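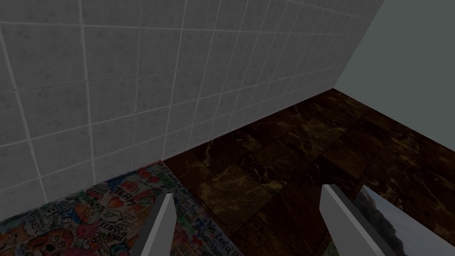
Progress report to the Treloar fund: Good practice rules for simulated gripper trials
Reporting period ending December
Prepared by Jana Sperling, Citorura

Summary

The draft rules are written and in use at Citorura. Takov started using them halfway through the period and has sent comments. Two of the four deliverables are complete, one is late, and one has not begun.

Work done

Most of the period went into the section on scene records. Every simulated run must now be stored with the settings needed to build the same scene again: surface textures, lighting, start position of each object, and the opening of the gripper at the first step. Before this rule, teams kept only the final score. Edeltraud Fuchs went back through 200 older runs and could rebuild 27 of them exactly. Those 27 are kept as the reference set.

The section on textures was rewritten twice. The first version asked for plain backgrounds only, and Takov objected that a policy tested that way tells you little about cluttered or heavily printed surfaces. The current text requires both plain and patterned surfaces in each test batch, including flat printed items, and results must be reported separately for the two groups. Pooled scores are no longer accepted in our own reports.

We also settled the wording on simulated results. Any figure or image from a simulator has to be labeled as such in outside publications. Success rates from simulation may not be quoted as hardware performance.

Trial batch

The first full batch under the rules was 800 runs. Of these, 17 were rejected at review for missing lighting settings. The cause was an export script that skipped the field when it was left at its default. The script has been fixed and the rejected runs will be repeated.

Delays

The hardware comparison is behind schedule. Heike Reinholz moved to another project and her replacement has not been named. Work on the reviewer checklist is waiting for the comparison, and we ask to move both to the next period. No extra money is requested.

Next steps

Annelore Brandes will send the revised draft to Takov and Trustevent for comment. The open question is how long raw run data must be kept. Citorura prefers five years, Takov two.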